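Vinaigrette by weight, and why I stopped using the measuring spoons

Posted 5th June, filed under Kitchen

The last batch of dressing separated in the fridge and would not come back together. I had made it the way I have made it for years: three spoons of oil, one spoon of vinegar, a bit of mustard on the end of a knife, shake. The spoons were the problem, or at least the first problem I could measure, so I started there.

A tablespoon is supposed to be 15 ml. The one in my drawer holds 13.2 g of water when filled level and 15.6 g when filled the way I fill it in practice, with the surface bulging over the rim. Oil clings to the bowl of the spoon and does not all leave. Vinegar runs off cleanly. If you measure the vinegar first and the oil second with the same spoon, you get less oil than you think, and if you do it the other way around you get a little oil in the vinegar, which is harmless. Neither error is large. Repeated across a full jar they shift the ratio enough to taste.

So everything now goes on the scale. Mine is a Pamska, the flat kind with a glass top, which reads to 1 g and has a tare button that works on the second press. The listed maximum is 4,000 g. For dressing I never get anywhere near that. It does matter for the bread, which is another post.

The current formula, for one jar:

Oil, 120 g
Vinegar, 40 g
Mustard, 10 g
Honey, 6 g
Salt, 3 g
Water, 21 g

That comes to 200 g, which makes the percentages easy to work out. Oil is 60 percent, vinegar 20, mustard 5, honey 3, salt 1.5, water 10.5. If you want a bigger batch, multiply. I made 760 g once for Lihua Meng's retirement lunch and it scaled without any correction, although the salt took longer to dissolve.

The water looks like an odd thing to put in. Guoqing Tian suggested it when I complained that the 3:1 version was too sharp with the vinegar I buy and too greasy when I cut the vinegar back. Water lowers the acidity without adding more fat. It also gives the mustard more to work in. I was skeptical and made two jars to compare, one with water and one with the same weight of extra oil. The one with water was thinner and I preferred it on lettuce. On potatoes I would use the other.

Order of operations

Salt goes in first, with the vinegar and the water. Salt does not dissolve in oil, and if the oil is already there the grains get coated and sit at the bottom. Swirl until you can't see any grains. In my kitchen this takes under a minute with fine salt and closer to four minutes with the coarse kind.

Mustard and honey next. Stir these with a fork. Shaking at this stage leaves a lump of mustard stuck in the angle between the wall and the base, and it stays there through everything that follows.

Oil last, in two additions. Add a third of it, put the lid on, shake hard for twenty seconds. Add the rest, shake again. I have tried adding it all at once and the result holds together for less time. I have not tried more than two additions. Hadi Azar adds his in a thin stream with a whisk going and his keeps longer than mine, but he also has to wash a bowl and a whisk.

Jar choice

The vessel makes more difference than I expected. I had been using a tall plastic shaker with a wire ball in it, sold under the Cukard name. It mixes well. It also holds the smell of garlic through repeated washing, and because the wall is cloudy I could not tell when the salt had dissolved.

I moved to small glass jars saved from other things. What I look for:

A mouth wide enough to get a fork to the bottom at an angle. Straight walls, or nearly straight. A lid with an intact liner. Total capacity well above the batch volume, because a full jar cannot be shaken to any effect. I fill to half and treat two thirds as the limit.

I tested lids by filling each jar halfway with water, closing it, and leaving it on its side on a paper towel overnight. Two failed and went in the recycling. One of them was my favorite.

Working layout

I lay the bottles out before starting and take the lid off the jar and put it somewhere else, otherwise I set the lid on the scale by mistake and tare it in. Bottles stay close to the jar so that nothing has to be carried across the counter while it drips. 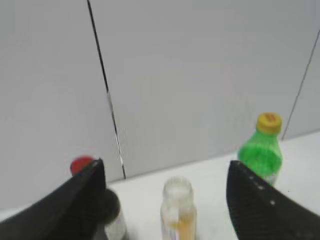

Open jar with liquid in the lower part, red cap to one side, green bottle to the other.

Pouring directly from a bottle onto a scale takes some practice. The display lags behind the pour by a second or so – long enough to overshoot by 5 g with a wide neck. I stop 5 g short of the target, wait for the number to settle, and add the remainder in drips. Narrow necks are easier. For honey I put the jar on the scale, tare, and let it fall from a spoon, cutting the thread with the fork when the number is right.

If you overshoot the vinegar, don't try to spoon it out. Work out the new total from the percentages and adjust everything else up. This is the main practical argument for having percentages.

Storage

Yichen Xiao asked in the comments on the last post how long it keeps. With no fresh garlic or herbs in it I keep it in the fridge for a week and then make more. Olive oil goes cloudy and thick in there. Leave the jar on the counter for fifteen minutes before shaking, or the oil stays in clots. With fresh garlic I make only what will be eaten at that meal.

It still separates. All of these do eventually. The difference from the spoon batches is that a ten second shake now puts it back, and it stays put through the meal.

Still to test

Mustard at 3 percent and at 8 percent. I suspect 5 is more than is needed, and the mustard is the most expensive part of the jar by weight.

Whether the temperature of the vinegar has any effect on how long the mix holds. Yutong Bai says yes. I would like to see it side by side, same jar, same shake.

A replacement lid for the jar that failed. The thread is an uncommon size and I have so far bought two that do not fit.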